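The Slow Death of the Meeting

Drarville's town offices held 1,104 meetings last year, 82 of them on how to hold fewer. Tove Bergmann went to most of these. She runs planning, and she now eats lunch at 10:30 because it's the only gap left.

Her neighbors in Stenau tried a cure in January. Any meeting over 19 minutes had to be finished standing up. People got very good at leaning.

The trouble with a meeting is that it feels like work while you're in it. You talk, you nod, Hubert Michalski asks about parking. Then the talk has to live somewhere, and in most offices that means a big whiteboard, wiped down to a few faint smudges, with a crumpled sheet of paper hanging on under a small green magnet. Bergmann has proposed a month without any meetings at all. It will be discussed.
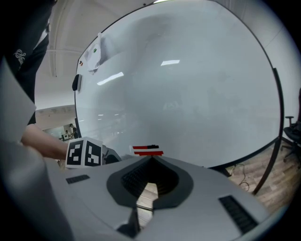
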